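Washing a printed cloth with big color blocks — will the red run?
Home Textiles > Washing and Care
7 replies

lerkgate_lucie wrote:
Hello all. I have a large cotton cloth with a Mondrian pattern, so black lines and blocks of red, blue, yellow and white. I want to wash it for the first time and I am afraid that the red will go into the white. The seller, Takov, gives only "wash with care", and this is not much help. I have read to add vinegar, and I have also read that vinegar does nothing. What do you do with yours?
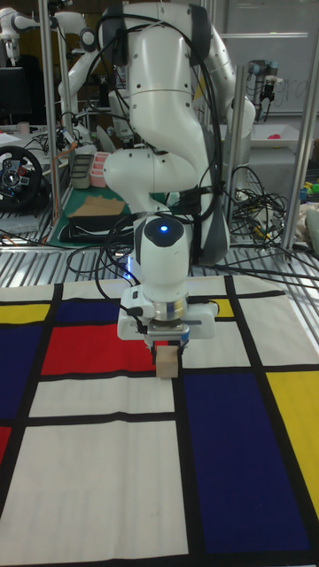 Reply 1
hemstitch45 wrote:
Vinegar does nothing for a modern print. Wash it alone, cold, with a mild liquid, and take it out as soon as the machine stops. The bleeding mostly happens when a wet cloth lies folded on itself.

Reply 2
carter_k wrote:
I don't agree about the vinegar. My mother put half a cup in the first rinse for everything red and our whites stayed white. Maybe it is not chemistry, but I will continue.
Lucie, first do a test. Wet a corner of the red, press a white napkin on it and wait 45 minutes. If the napkin is clean, you can stop worrying.

Reply 3
lerkgate_lucie wrote:
Thank you both. I did the napkin test on the red and on the dark blue. The red gave nothing. The blue gave a very pale shadow, so now I am worried about the wrong color!
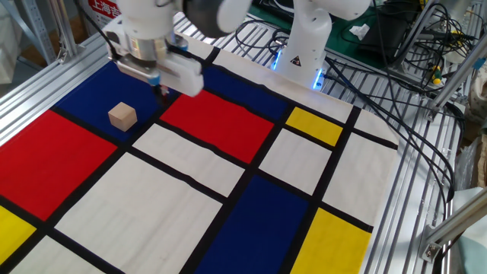 The blue, next to the black lines

Reply 4
hemstitch45 wrote:
A pale shadow is only extra dye on the surface. Rinse the cloth by hand in cold water until the water is clear, then machine. And please no vinegar, Carter.

Reply 5
fudwood_attic wrote:
I have sewn curtains for many years and I would not use the machine at all the first time. Bathtub, cold water, 2 rinses, no wringing. Roll it in an old white towel and you will see at once if something comes off.
Also check where a dark block meets another dark block. People look only at the white and forget that blue can make red look dirty.

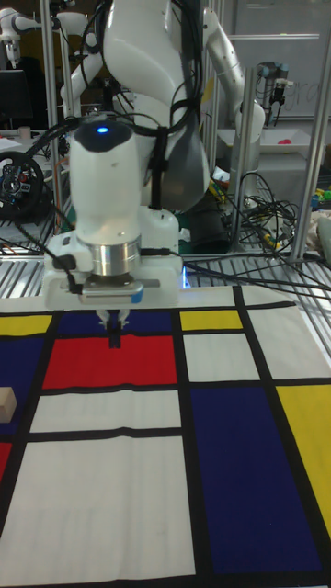

Where the dark blue meets the red

Reply 6
carter_k wrote:
The bathtub is too much work for a table cloth, in my opinion. Sandhu color sheets in the machine, done. But I accept that I am the lazy one in this thread.

Reply 7
lerkgate_lucie wrote:
I decided for the bathtub, with no vinegar (sorry, Carter). The first water was a little blue, the second was clear, and the towel stayed white. I dried it flat in the shade. My remaining question is about the wrinkles. Can I iron directly on the print, or only from the back side? I would not like to make the black lines shiny. 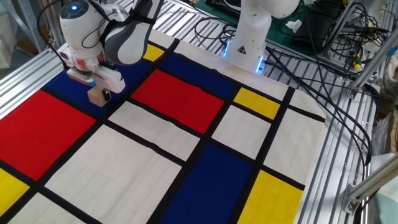

Soft wrinkles, cloth laid at a diagonal

— Lucie Zacharias
Member no. 3539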